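Category: Opinion, Machines at Home
Last updated: April

I went to the Plamow open day expecting to be bored, and I stayed three hours! Most of that went on one robot arm learning its way around a little white microwave or countertop oven with two round knobs. More than 30 of us stood there, rooting for it. I think slow demos like this are the good ones – you get time to see how hard a kitchen is. Show me the dull practice runs any day, and keep the dancing robots (sorry, Gremitz).
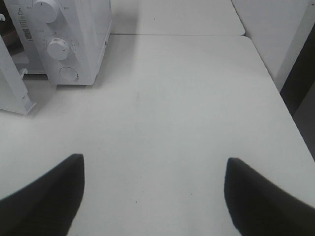

Perrine Besson disagrees with me, and wrote that she'd take slow practice more seriously if they let visitors pick the task.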